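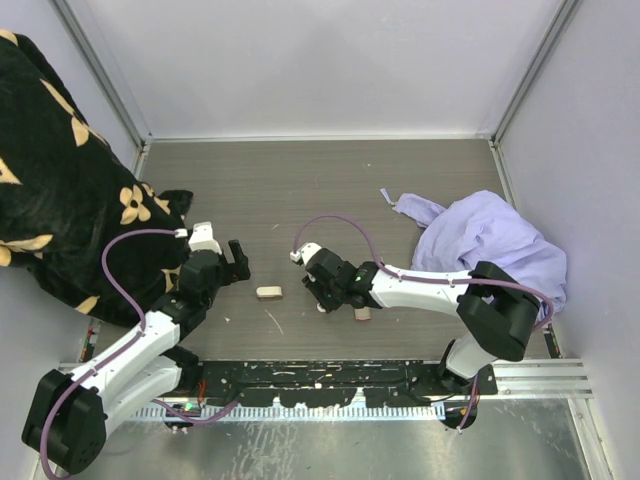
Re: Can machines do household chores yet?

rchan_dornivwood wrote:
I open this thread again after my brother told me that in 4 years no person will fold a towel by hand. I do not believe it. Look at the two cloths, the black one with flowers and the purple one. For me it is half a minute to fold both. For two arms it is a serious job, and the small blocks on the floor between them are the easy part. What do you think?
Raymonde Chan

Rilberg replied:
I think your brother is too early, but you are too strict. Picking up a block was also a serious job once. In our workshop a machine sorts plastic caps all night and it makes fewer mistakes than me before coffee.

rchan_dornivwood replied:
Caps are all the same. A cloth is different each time you drop it. With the purple one, can you tell me where the corners are? I can see one, the pointed end of the tail. The others I would find with my fingers.

mckinnon_laundry replied:
Agree with Raymonde. I work in a hotel laundry and we have a folding machine, but two people must feed the sheets in, flat, by the corners. So the machine does the part which was never difficult. Pillowcases we still do by hand, 30 to a pile.

Rilberg replied:
But you would not give the machine back, I suppose?

mckinnon_laundry replied:
No! My shoulders would not permit it.

Wostero replied:
Sorry, my English is slow, but I want to say one thing about the flowers. Is a pattern like this a help for the machine or a trouble? My mother sorts dark clothes by touch because her eyes are weak, so the pattern is nothing for her.

rchan_dornivwood replied:
Good question, I do not know. I would guess trouble, when the folds cut the flowers in pieces. Rilberg, you will say help?

Rilberg replied:
I say help. Plain black cloth would be worse, you see no fold at all. But fitted sheets I give to you, those I cannot fold either.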